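Drawer-opening method cuts training data needs, Wumness group reports

Robotics researchers at Wumness have described a method that lets a single-arm manipulator learn to open and unload kitchen drawers from 200 human-guided demonstrations. Their previous controller, trained without the new step, used 3,585.
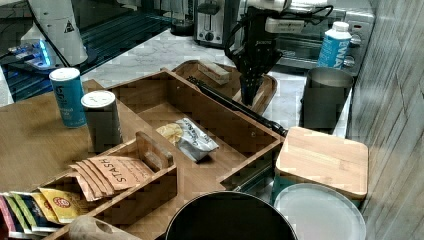 The method, called Grarnska, separates the approach to an object from the contact with it. A planner handles the approach using fixed cameras, and a learned policy takes over for the last part of the motion. Test counters are set up with ordinary household goods. A crinkled packet in an open drawer, with tea packets in a long wooden box next to it, gives the policy reflective wrapping and many overlapping edges to deal with. Earlier versions often placed the handover point on the wrong side of such an edge.
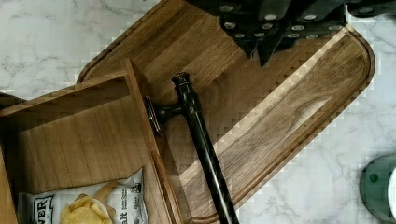

The handover point is now chosen by the policy itself. At each time step it outputs a motion command and an estimate of its own error, and the planner keeps control until that estimate falls below a threshold. The threshold is set once per arm and is not tuned again for new objects or furniture.

Wrist camera images are weighted more heavily as the gripper closes on its target. Fixed cameras lose sight of a handle once the arm is in front of it, and the group attributes most failures of the older controller to that loss.
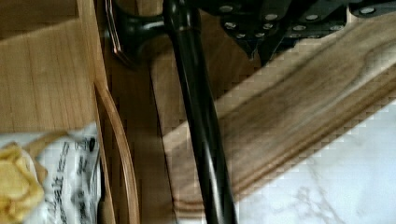

Wrist view with the snack bag at lower left and the gripper over the walnut board.

In the evaluation, the arm was given 300 trials divided among drawer opening, packet retrieval and block placement. It completed 184 without intervention. Packet retrieval had the lowest success rate of the three, and thin flexible packaging accounted for most of the stops. Block placement had the highest.

The authors compared the result with a version that switched at a fixed distance from the target. That version matched Grarnska on blocks and fell behind on both other tasks.

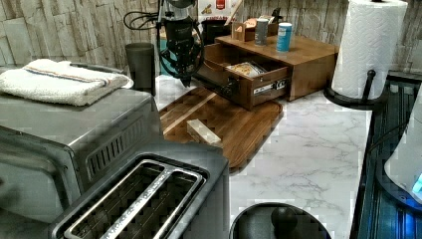 Maximiliano Farías
Research Engineer, Wumness

"The error estimate is cheap to compute and runs on the same hardware as the policy," Farías said. "What it does badly is recover. If the first contact is wrong, the arm backs out and starts the approach again from the beginning."

A second study will repeat the trials on a different arm at Tinness, using the same threshold procedure. The demonstrations and evaluation code are to be released in August. Sepúlveda, which supplied the drawer hardware, had no part in the analysis.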